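# The open day at Urkano

2024-12-18

I promised two colleagues that I would write down what I saw at the open day, and I kept postponing it. Now I am on the train back from Fovville and there are three hours with no good excuse, so I will do it here, where other people can also read it.

Urkano is a small company which collects manipulation data. They do it with handheld grippers: a person holds the tool, does an ordinary task with ordinary things, and the recording is used later to train a policy for an arm. I have read many papers with this method, but before this visit I had never held such a tool in my hand. In my own work we still teleoperate, with a leader arm and a follower arm, and everyone who did it for a full day knows how the shoulders feel afterwards.

The visit started with a short talk. The speaker was one of the engineers and she spoke fast, with few slides, which I liked. Their current project is called Zaldale. The purpose is to record tidying tasks on small tables full of household things, and to do it in many different rooms instead of one laboratory. At the time of the talk they had 869 accepted episodes in Zaldale. I asked how many were rejected, and she said she would prefer to answer about the last week only: 97 rejected. The main cause was lost tracking when the operator turned the wrist too quickly. The second cause was that operators helped with the free hand without noticing. I found this second one very human.

After the talk we went to see the work in a furnished room. Visitors stood by the door and were asked not to speak while a recording was running. It is more quiet than I expected. With our arms there is always the noise of the motors, and you learn to hear from the noise that something is wrong. With a handheld tool you hear mostly the objects.

The task for the day was simple to say: take one item, move it to its place, go to the next. The list of items changes for every episode. The operator reads it before starting and must then do it from memory, because looking at a paper in the middle gives strange pauses in the data.

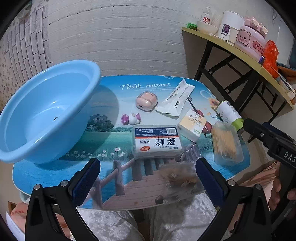
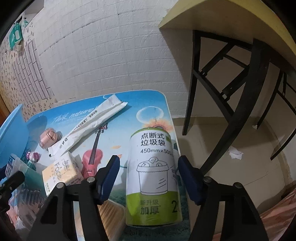 *The table with the blue printed top, from the gripper's own view. The garbage bag roll is in the second one.*

I want to say something about the table, because I thought about it for a long time afterwards. Look at how much is printed on it: a violin, a sunflower, "Think nature" in big white letters. In our laboratory we have a gray mat, and we chose it because segmentation on it is easy. I asked if the pattern does not disturb them. The engineer said yes, it disturbs, and this is why they like it. A policy which learned only on gray mats will have trouble in the first real home it enters. They had an earlier set with plain surfaces, named Feng, and they still use it as a baseline, but they stopped adding to it in March.

The objects are also harder than they look. A roll of garbage bags standing upright is a friendly object, more or less a cylinder, and you can come to it from many directions. A pack of tissues is something else. It is soft, it changes its shape when you close the fingers, and if you close too much then it slips up and out. The clear box with toothpicks was the one that I would be afraid of. It is transparent, so a depth sensor has trouble with it, and I would not like to be the person who drops it with the lid open.

I was surprised by the pads on the fingers. They are dark blue with a texture, and I had expected something smooth and soft, as we use. According to the operator, the smooth ones were fine with boxes and bad with thin plastic wrapping. They changed the pads and the number of second attempts went down. She did not have the figure with her, so I cannot give it.

Then visitors could try. I had one turn with one gripper and one turn with two. With one gripper I was quite proud of myself. With two I was terrible. You have a wish to move both hands at the same time, as in normal life, but you must also keep both tools in such a position that the cameras see something useful. My left hand was always waiting in the wrong place and blocking the view. The operator told me to think of the camera as my eyes and to forget my real eyes, which is good advice but it needs more than five minutes of practice.

Some remarks that I wrote in my notebook, in no special order:

- Grasps that fail and are then repeated are kept, if the operator recovers calmly. They label them. We always throw these away and I think now that we are wrong.
- Calibration is repeated after every break, also a short one.
- The fingers must be fully open at the start and at the end of the episode. It sounds like a detail, but it saves them work in the cutting.
- Operators rotate between rooms. After some time in one room, the movements become too similar.
- The task text is written by a different person than the one who records. I did not fully understand the reason and there was no time to ask again.

I had also one doubt, and I said it there, so I can write it here. A human hand behind the gripper is very clever. It corrects with the wrist, it feels the weight, it leans the object a little against its neighbor. Part of this is in the video and in the pose, but the feeling of force is not. When the arm repeats the movement, it does not have this information. The answer was that they are preparing a version with force sensing in the fingers, and that I should come again next year — a polite answer, but also a reasonable one.

We did not see the trained policy running. It was planned for the afternoon and then the arm had a problem with the controller. I was sorry, as this was the part I most wanted to show to my colleagues. I have been on the other side of such a day and I know the feeling, so I did not ask too much about it.

For our group, I will propose that we borrow one pair of grippers in March and record the same drawer task that we already have with teleoperation. Then we can compare with our own numbers. I will also propose to buy an ugly tablecloth.

If somebody else was there and stayed until the evening, please write me if the arm worked in the end.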